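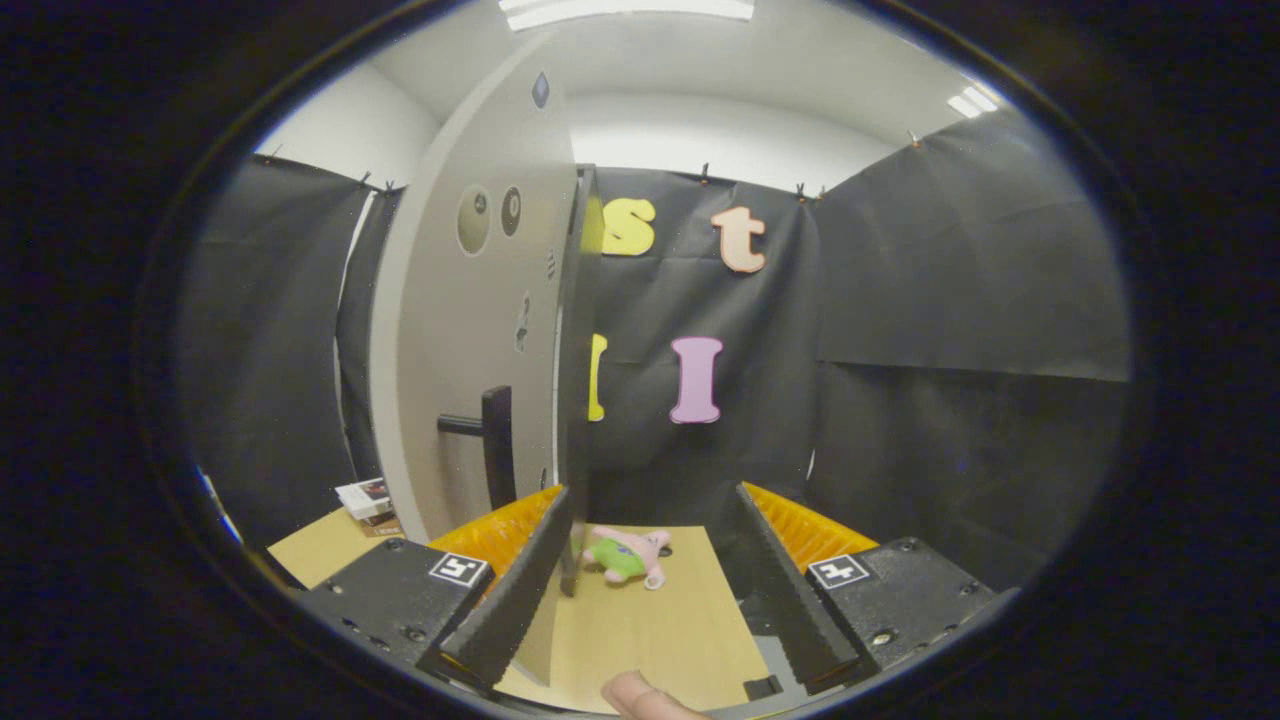

Mamell Toolkit: Frequently Asked Questions

Print this page | E-mail this page
Reading time: 7 minutes
Last updated: January

These answers cover the recording, calibration, and training side of Mamell. Questions about the on-robot controller are in the last part. Driver installation is covered in the setup guide and is not repeated on this page.

Recording and import

What does Mamell take as input?

A session directory. It must contain one video file per gripper, the inertial log that goes with each video, and a session.yaml file. Gripper width is not logged separately. It is recovered from the video, using the marker tags on the two finger housings.

Which lens models are supported?

Equidistant fisheye and the standard pinhole model with radial distortion. Most users of the hand-held gripper will need the fisheye model. Set lens_model in session.yaml before running import. If the field is missing, import stops with error 42.

Should I undistort the video before import?

No. Import expects the raw fisheye video, including the black border around the lens circle. Cropping the border moves the principal point, and the calibration file will no longer match. The mask is computed at import and stored next to the video. To see it, run mamell mask --show.

Why do straight edges still look curved in the training previews?

The policy is trained on fisheye images. Undistorting a very wide lens to a flat image throws away most of the periphery, and the periphery is what the pose tracker and the policy use when the fingers are close to an object. Door edges, table edges, and ceiling lights will curve in the previews. This has no effect on the recovered poses, which are computed with the full lens model.

My frame rate varies between sessions. Does it matter?

Variable frame rate within one file is not supported and will be rejected. Different fixed rates between sessions are fine. Everything is resampled to the control rate when the dataset is built.

Pose tracking

Tracking fails when the gripper faces a plain backdrop. What can I do?

Plain black cloth gives the tracker almost no corners to hold on to. Add flat, high-contrast items at different depths and heights. Foam letters on the cloth and stickers on large smooth surfaces such as doors both work. Avoid repeating patterns, which produce false matches. Leave the items where they are between the mapping pass and the last demonstration. If anything is moved, record a new mapping pass.

What is a mapping pass?

A slow recording of the work area with no manipulation in it. Mamell builds the map from this pass and then localizes each demonstration against it. Move sideways as well as rotating. A pass made up of rotation alone will initialize poorly or not at all. A usable map has at least 4000 points after pruning. The count is printed at the end of mamell map.

Part of my background moves. Will the map survive?

That depends on how much of the view it fills. A cabinet or door that swings during the task can carry a large share of the matched points, and if the share is high enough the tracker will follow the door instead of the room. There are two remedies. The first is to mark the region as dynamic with mamell map --exclude, which drops its points from the map. The second is to map with the door in both positions and merge the results with mamell merge. Exclusion is simpler and should be tried first. Merging is needed only where the moving part hides most of the static background in one of its positions.

The trajectory jumps in the middle of a demonstration. Why?

The usual cause is relocalization after a short loss. Open the session in the trajectory viewer and check the tracked-point plot. If it drops below 30 before the jump, the tracker was lost and recovered at a slightly different pose. Demonstrations with a jump above the limit set in max_step are excluded from the dataset by default. Raising max_step to keep them is not recommended. The jump will be learned as an action.

How is scale recovered?

From the inertial log. If the log is missing or its timestamps are off, the map will have correct shape and wrong scale, and the robot will overshoot or undershoot every reach. Run mamell check-sync on one session per recording day.

Gripper width

How is the width computed?

Each finger housing carries one square marker tag. The pose of each tag is estimated with the lens model, and the distance between the two along the closing axis gives the width. A calibration recording, in which the gripper is opened and closed fully several times, sets the zero and the maximum.

One tag is not detected in part of the video. Is the session lost?

No. When a single tag is visible, the width is computed from that tag alone on the assumption that the fingers move symmetrically. When neither is visible, the value is interpolated across the gap. Gaps longer than the limit in width_gap cause the demonstration to be flagged. Glare from ceiling lights on a glossy tag is a common cause. Print tags on matte stock.

Do soft fingers affect the width?

The tags sit on the rigid housings, so the value describes the housings and does not include bending in the finger pads. With a soft object, the pads bend and the object compresses at the same width. The policy sees both in the image. Do not try to correct the width for this by hand.

My fingertip or hand is visible in the recordings. Do I have to mask it?

Skin at the lower border of the lens circle is common with hand-held recording. The default mask removes a strip at the bottom of the circle from both tracking and training. If the operator's hand reaches past the strip, raise mask_bottom until it is covered in the preview. Use the same value at inference.

Datasets and training

What object size is suitable for a first task?

Something that fits between the open fingers with clearance on both sides and does not roll. Small plush toys are suitable. They tolerate position error during the grasp and do no damage to the pads.

How many demonstrations are needed?

There is no fixed number. For a single-object pick and place in one location, begin with a small set, train, and look at the failures. Vary the starting pose of the gripper and the orientation of the object. Additional demonstrations from the same start pose add little.

Should the two phases of a task be split into separate demonstrations?

Keep them together if the second phase depends on where the first one ended. Split them if the operator pauses between phases. Long pauses produce segments with near-zero action, and a policy trained on them tends to stall. The trim_idle option removes such segments, but it can also remove deliberate slow motion close to a grasp. Check the trimmed output before training.

Can I mix Mamell data with data from the Wolano exporter?

Yes. Wolano stores rotations as quaternions in scalar-last order, and Mamell uses scalar-first. Set rotation_order in the import file. If the setting is wrong, import will not raise an error, but the replayed trajectory will be visibly wrong in the viewer.

What action horizon should I use?

The default is 16 steps predicted and 8 executed. Shorter execution reacts faster and is noisier. Change one of the two values at a time.

Running on a robot

Which controllers are supported?

Zeman versions 4 and later. Earlier versions do not accept timestamped waypoints, so latency compensation cannot be applied.

What latency has to be measured?

Camera latency, arm latency, and gripper latency, each measured separately with the mamell latency command. Values are written to robot.yaml. Do not copy them from another station, even if the hardware is the same model. USB hubs and capture cards change the camera value.

The policy works in replay and fails on the arm. Where should I look first?

Check in this order:

1. The camera mount. The transform from camera to fingertips must match that of the hand-held unit.
2. The mask. It must be the same one used in training.
3. The latency values in robot.yaml.
4. The workspace limits. A clipped waypoint is logged as a warning and is easy to miss.

Does the planner check for collisions?

Only against the table plane and any boxes defined in robot.yaml. Objects seen by the camera are not added to the collision model. Doors, lids, and other moving parts have to be entered as boxes that cover their full range of motion, or left out with the speed limit lowered.

Support

Where do I report a bug?

In the Drindmont issue tracker, under the Mamell component. Attach session.yaml, the import log, and the output of mamell version. Do not attach video unless asked. Calibration questions are handled by Branislav Kuruc, who maintains the lens and tag modules.

Is there a changelog?

Yes, in the docs folder of each release. Changes to file formats are listed first, with the command needed to convert older sessions.

Print this page | E-mail this page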